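Dog on Gallagher, and a long night

Quick one before work, typing with one hand and coffee in the other.
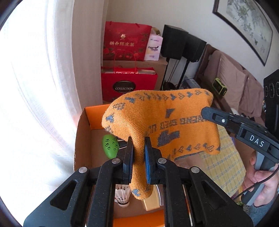 Orange knit, blue pattern.

So. Last night. Got home to Gallagher Street late, maybe an hour of light left, and there's a dog standing in the middle of the road. Brown, medium, ears going two directions. No collar. Just standing there like she was waiting on a bus.

Pulled over, flashers on. She let me get close enough to smell my hand and then took off behind the Skandisstead apartments. Of course.

I called Rochelle Doucet, who has pulled more strays out of that alley than the county has. She said don't chase, sit down, be boring. So I sat on the curb in my work pants and was boring. Mosquitoes loved it. July, you know how it is. Somebody's sprinkler got me 2 times.

Took a while but the dog came back. Sniffed my shoe. Laid down by the storm drain, out of reach. Rochelle showed up with a slip lead and a can of the stinky fish food and that was pretty much that, she walked right into the loop. Rode in the back seat with her chin on my gym bag. Drooled on everything.

Vukier Animal Hospital stays open til nine so we went there for a chip scan. And there was a chip! Big moment. Except the phone number on it is disconnected and the address is 3028 Vostesar Road, clear on the other side of the river. No way she walked that. Well, maybe. Vinh Hầu at the front desk said they had one come in last year that crossed the bridge on its own during the fireworks, so who knows.

He left a message with the chip company and printed me a found dog flyer. I put up 5 of them before I ran out of tape. One by the laundromat, one at the bus shelter, rest on poles. If you take one down please dont, unless it's your dog.

The shelter is full. They told Rochelle they'd take her if it was that or the street, but they've got dogs in crates in the hallway already. So she's here. In my kitchen. Behind a baby gate she could step over if she thought about it. She ate, drank a whole bowl of water, and barked at the dishwasher for a good long time. I slept maybe 5 hours.

Plan for today: drive over to Vostesar Road after work and knock. If the people moved, ask the neighbors. Somebody over there has to remember those ears.

I'm not naming her. My sister already wants to name her. No.

If you know anybody missing a brown female dog, older, a little stiff in the back legs, leave a comment or call Vukier and ask for Vinh. I left one detail off the flyer on purpose so be ready to tell me what it is, or bring a picture.

Ok she's barking at the dishwahser again. Gotta go.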